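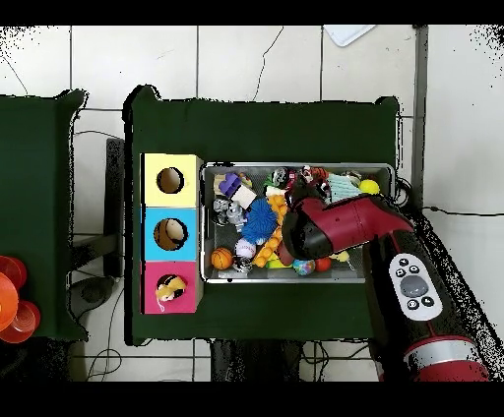 Drirkitz and the Sleeping Lighthouse: Project Report
Selina Imhof, Interactive Media, second year

1. How the project began

I have loved platform games ever since my older cousin let me hold the second controller, and for a good long while I believed it was plugged in. So when our class was asked to design and build a small game over the term, I already had half a notebook full of ideas, most of them far too big. The one I kept coming back to was about a round, rather grumpy creature named Drirkitz who lives at the bottom of a lighthouse and wakes up one evening to find that the lamp at the top has gone dark. He has to climb up and light it again. That's the whole story, and my teacher seemed relieved to hear it.

The first plan had a village, a shop, a boat and a talking seagull. All of those are gone now (I do miss the seagull). What was left is a side-on platform game with 4 levels, each one a floor of the lighthouse, and a short ending where the lamp comes on and the colours of the sea change.

2. The characters

Drirkitz can walk, jump, and roll into a ball. Rolling was meant to be a small extra, but it ended up being everybody's favourite part, and by the middle of term I had rebuilt the second level around it so there were proper slopes to roll down.

His friend is Uvis, a moth who follows him and gives off a little circle of light. The second player can take control of Uvis and fly ahead to show where the platforms are, which I put in with my cousin's unplugged controller very much in mind. If there is only one player, Uvis drifts along behind on her own and is slightly less helpful.

The villain is Sarnix, an old crab who has taken the lamp's flame because he was cold. You meet him on every floor, always just leaving through a door, and at the top you can either chase him round the lamp room until he drops the flame or bring him the blanket hidden on the third floor. I wrote the blanket ending in a single evening and I still think it is the nicest thing in the game.

3. Building it

I used the free engine we were taught in class, and drew all of the artwork on paper first before tracing it on the computer. This was slow going, but I'm happier with a pencil and it gave the walls a wobbly look that I ended up keeping. Drirkitz himself took the longest. His first walking animation made him look as though he had a stone in his shoe, and his second made him look furious, so the final version sits somewhere between the two.

Jumping was much harder to get right than I had expected. To begin with he went up and came down at the same speed, and it felt like being in a lift. I made the fall faster than the rise, and then added a very short moment after he walks off an edge when you're still allowed to jump. My notes say I changed the jump numbers after nearly every lunch break in May, and I believe them.

The score works on sparks. Small sparks are worth 2 points, and the big ones tucked away behind walls are worth a good deal more. I had guessed that a careful player would finish with about 3000 points, and set the gold medal there. My own best on the first build was 1036, which was a bit embarrassing, so I went back and put more sparks along the main path.

4. Trying it out on people

My classmates played the game in June, and I sat behind them with a notebook and tried very hard to keep my mouth shut. It is a painful thing to watch someone walk past the same door over and over when you drew that door yourself! The door was brown on a brown wall. It now has a lantern beside it.

Tan, the second floor, caused the most grumbling. I'd named it after its sandy colour and was rather proud of it, but the moving platforms were timed so tightly that a lot of people put the controller down there. I slowed them, widened the last ledge and moved the checkpoint closer to the slopes. The second round of play went a lot more smoothly, although a few people said they missed the old version once they had learned it, so I may bring it back as a hard mode.

5. What is still wrong

Drirkitz can get stuck in the ceiling if he rolls off the long slope on the third floor and jumps at the very last moment. The music stops for a second between floors. Uvis sometimes flies behind the background and has to be coaxed out by walking left. I have a list of these taped above my desk and I mean to work through it over the holidays, starting with the ceiling.

I would also like to record some proper sounds for Sarnix. At the moment he is me, clicking two spoons together in the laundry.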